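2 min read

Florkengate workshop opens robot teaching sessions to local firms

A workshop in Florkengate has begun letting small firms teach a robot arm their own jobs, either by moving it by hand or by steering it with a controller from a nearby desk. The first public session was held on 14th July and drew 29 people, most of them from laundries, repair shops and packing businesses in the area.

The sessions are run by Jaltska, which rents out arms by the month and trains the people who will work with them. Until this year the company's own staff recorded every task. Customers sent in a written list of steps and waited for a visit, and the waits had grown long enough that some gave up.

"The person who folds the towels all day knows how to fold a towel," said Snædís Hjaltadóttir, who leads the training. "We were writing down what they told us and then doing it worse."

Visitors began with hand guiding. The arm is set so that it gives way when pushed, and the teacher takes hold of it and leads it through the job while the joint positions are stored. It is quick to learn, but a person's hands and sleeves often end up in front of the wrist camera, and those recordings are of less use later.

The second method is remote control. The teacher sits a short way off with a handheld controller and watches the table directly or on a screen. Closing the trigger closes the fingers. Most beginners find it slow, and several on the day said they had trouble judging how high the fingers were above the cloth.

Cloth work made up most of the program. The usual exercise is to pick up a piece of fabric by one corner, lay it flat and fold it once. Each attempt is saved as a separate recording, good or bad, and the teacher marks it before the next one starts. Jaltska says the folding task now has 368 usable recordings, made by 12 people.

Jacobus Tshabalala, who runs a linen service in Olmedo, took two turns at the controller. He said he had come in expecting to type commands.

"I kept wanting to grab too much of it," he said. "After a few goes you learn to come down straight and only pinch the edge."

Not everyone was convinced. Zoia Panasiuk, a tailor, said the fold was fine for flat goods but she could not yet see it coping with lined garments or anything with buttons. Hjaltadóttir said the company had no plans to offer garment work this year.

A place at a session costs 72 euros and includes a copy of the recordings made by that visitor. Firms that already rent an arm can send one worker free. Groups are kept small so that each person gets time with both methods, and children are not admitted to the work area.

Eun-ji Ryu, who handles bookings, said further dates would be posted at the workshop entrance before the end of the month. Visitors are asked to wear closed shoes, tie back long hair and bring a piece of cloth of the kind they handle at work.

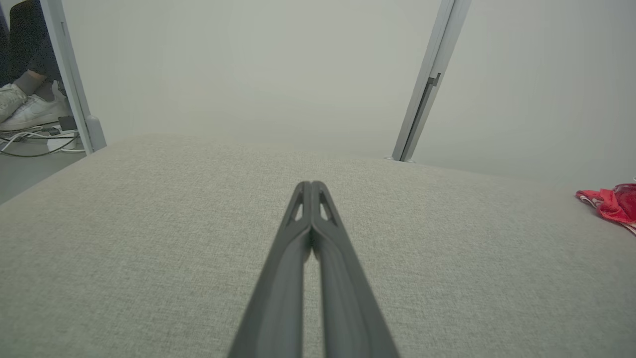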